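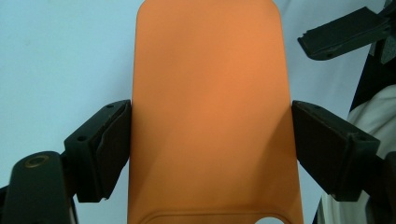

Chapter 7
Teaching by demonstration

7.1 Two ways to show a task

A robot can be given a task without anyone writing out its motions. A person performs the task, the motions are recorded, and a control policy is fitted to the record. This chapter deals with how the record is made. Fitting is left to Chapter 8.

There are two common methods. In remote control, the operator moves a leader device and the robot follows, so the record is taken from the robot itself. In hand demonstration, the operator holds a gripper tool with a camera fixed to it and does the work directly. The robot is absent during recording, and its joint motions must be worked out afterwards from the path of the tool.

Each method loses something. Under remote control the operator feels little or nothing of the contact force, and tends to move slowly. With a hand-held tool the force is felt through the grip, but the operator may reach poses that the robot arm cannot. Charvát and Villalobos compared the two on the Plostance bench and kept 1390 demonstrations in all, of which 485 were made by remote control.

7.2 What the camera records

A camera mounted on the tool sees the fingers and whatever lies between them. In the view at the head of this chapter, two padded black fingers clamp an orange plastic panel by its left and right edges. The padded tip of another gripper stands above and to the right of the panel, clear of it. A view of this kind gives the position of the held part relative to the fingers, which a fixed camera in the room often cannot supply once a hand or arm comes between.

Two limits should be noted. First, a flat part held close to the lens hides much of what is behind it. Second, a plain surface offers few features for tracking — corners, rims and holes must do most of the work. The reader should bear both in mind when choosing parts for the exercises.

7.3 Terms used in this chapter

Demonstration: one complete recorded performance of a task, from the start pose to release.

Grasp width: the distance between the inner faces of the finger pads.

Replay: the robot's execution of a recorded path without any fitted policy.

Rejected demonstration: one in which tracking was lost, or whose path lies outside the reach of the arm. In the Hindino set, used from Section 7.5 onwards, 338 demonstrations were rejected on these grounds.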